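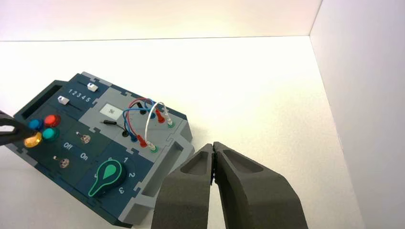
Bench Notes, Issue 27

Tratel TB-5 Task Board: bench test kit for grippers, wrist cameras and controllers

If you're trying to choose between two sets of fingers, you can read spec sheets for a month, or you can put them both in front of something fiddly and see which one makes you swear less. I went with the second option. I've been running the Foley padded fingers and the bare Pisia wedge fingers on the same board since October, and I still reach for it every time a new controller shows up in the mail.

What I like is the mix. Push buttons are easy (almost any finger can do those), toggle switches are a good step up, and then you get to the patch leads and find out what your gripper is really made of! Soft pads are forgiving on the big knob. On a thin plug they can hide the thing you're trying to grab from your own wrist camera, so check your viewing angle before you blame the software.
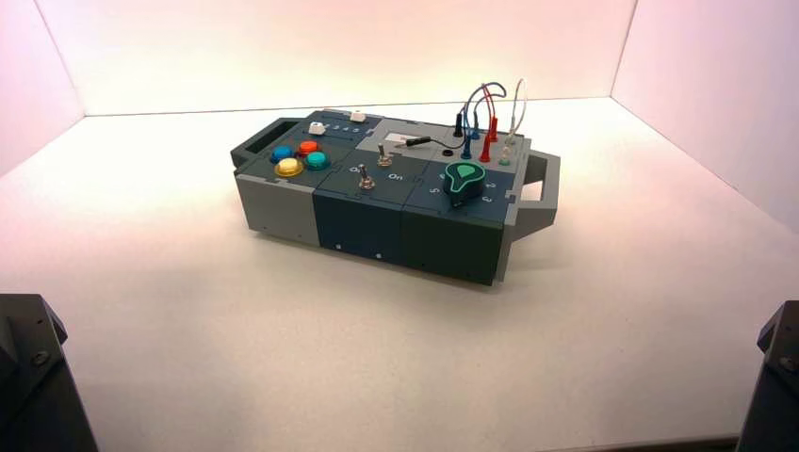
Controllers are where I spend most of my time, and I'm picky about how they handle small turns. The Hirkuria controller lets me set the wrist speed separately from the arm speed – a feature I now miss on everything else. My favorite test for it is the rotary knob, the one with the green teardrop pointer, because the numbers printed around it give you a target and you can see at a glance how far off you landed. Start slow, save your approach pose, then speed it up a bit at a time. I do 500 turns per setup before I write down an opinion.
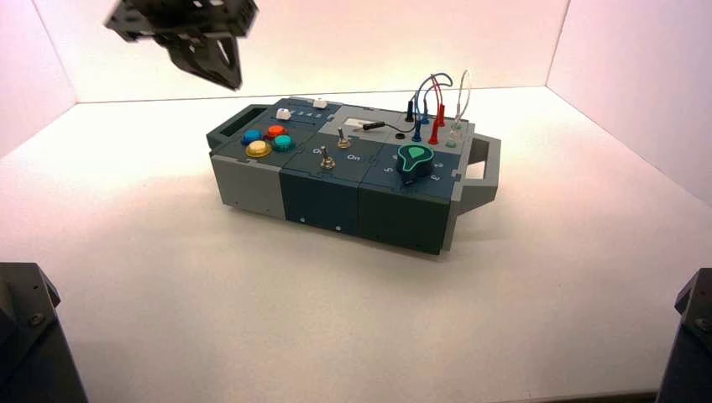

What you get and how to order

The kit comes with the assembled board, the probe and a set of patch leads. Grippers, arms, cameras and controllers are sold separately, and the board doesn't care whose you use.

Order number: 3686
Spare patch leads: sold in packs of 5
Finger sets: Foley padded, Pisia wedge
Controller: Hirkuria, optional

Not sure which fingers to start with? Get the padded ones for knobs and buttons, and add the wedge set once you move on to the plugs.

Page updated 2024-04-25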